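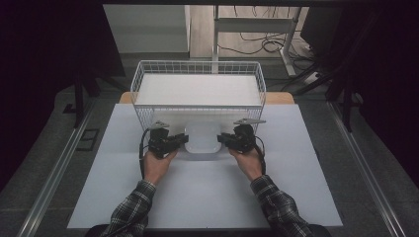

Opening. Talk is on lost updates and what we did about them in Gotosmont, the order service at Clirkasden. Ask who has had a support ticket that says "I saved it and it went back." Wait for hands. Then the one-minute version: two requests read the same row, both change it, both save, and the second save wipes out the first. No error, no log line. The slide has two grippers closing on the same small white thing, one from each side, each on its own cable. Two callers, one record. On a table you would see the clash. In a database you don't.

Background. Keep this short. Java service, one relational database, 912 tests. All of the tests passed while the bug was live. Every test ran one request at a time, so there was no way for them to catch it. Latifa Abdelaziz found it in August by reading two audit entries side by side. Same order, same starting total, different final totals.

First fix: lock the row on read. Show the query. It worked, and then checkout got slow, and the reporting job started timing out. The job was holding locks on orders it only wanted to look at. We kept this in for longer than we should have. Don't go into the deadlock story here unless someone asks -- it takes five minutes.

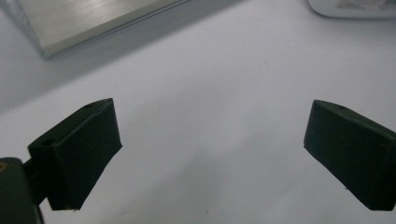 Second fix: a version column. Read the row with its version number. On update, add "where version = the one I read" and bump it by one. If zero rows change, somebody else got there first. The framework does this for you with one annotation. Show the entity class, then the SQL it produces. Stay on the SQL slide for a bit. People trust the annotation more once they have read the statement.

Common question: why not use the timestamp? Because two saves can land inside the same tick, and clocks on two machines don't agree. Use an integer.

What to do with the failure. Most talks stop at the exception. Three cases we have:
- Background job: read again, reapply, try up to four times.
- API caller: return 409 and let them decide.
- Person with a form open: show both values and ask. Shaimaa Lamrani wrote this screen and it took longer than all the rest of the work.

Warning on retries. The retry has to start a new transaction. Ours didn't at first, so it read the same stale object out of the session and failed every time. Show the stack trace.
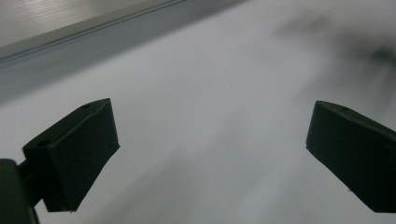 Testing. Use Pludex to run two threads against one order and hold both at a barrier after the read. Release them together. Exactly one save should go through. Then the load run: 2,000 orders, 3,083 update attempts, 700 conflicts. Say that the load run was set up to collide and live traffic looks nothing like it. Check the final totals against the audit table, and do it in the test itself, not by hand afterward.

Bulk updates skip the version check. Say this twice. If you write the update statement yourself, you have to bump the column yourself.

Demo if there are ten minutes left. Branch is "version-demo". Start the database before the talk. Font size up.

Questions.

Related talks
Reading the SQL Your Framework Writes
Transactions and Where They Start
Moving Gotosmont to Smaller Modules
Audit Tables for Beginners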